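Search the forums
Enter keywords Go

Player signings after home matches — has it gone downhill?

gridano_end
My daughter is 12 and had saved a drawing of the Lillura keeper to give her after the match. We waited by the tunnel for the whole cool-down. The players did the first bit of the rail and went straight in. She was upset, and I know it's not the end of the world, but the club's own page says they sign after every home match in December.

northbank313
It says "where possible". It was two degrees and they had a cup game coming up. I'd want them inside as well.

gridano_end
Then put that on the board before people queue. There were at least three families near us who had missed their train for it.

urnora_away
Go to the open training session instead. We took our two last year and they got shirts signed by most of the squad, no pushing. You have to book it through the Urnora ticket office and it's limited to 100 places, so get in early.
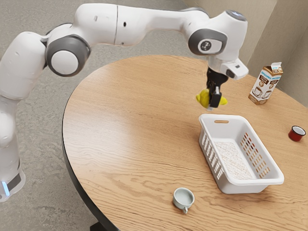
Bring your own pen as well, the ones at the desk were nearly dry. And write your daughter's name on the back of the drawing. Ours got a postcard back from one of the defenders a few weeks later.

halfway_line
Disagree about the training session. When we went they were all kept behind a rope and it was over in minutes. The tunnel used to be better, before they moved the rail.

northbank313
The rail was moved because people were leaning over it and grabbing sleeves. Adults mostly, with stacks of cards to sell. I'd give the front row to under-14s and be done with it.

halfway_line
Fair enough on that. Chiba Road did it for the youth final and it worked fine.

gridano_end
Thanks urnora_away, I didn't know about the booking. I've rung them and we're down for the next one. She's redoing the drawing — apparently the gloves were the wrong green.

urnora_away
Good luck to her. Stand on the dugout side, they come off that way.

Share (0) 9 comments
Contact us | Copyright Gridano Supporters' Forum | Back to top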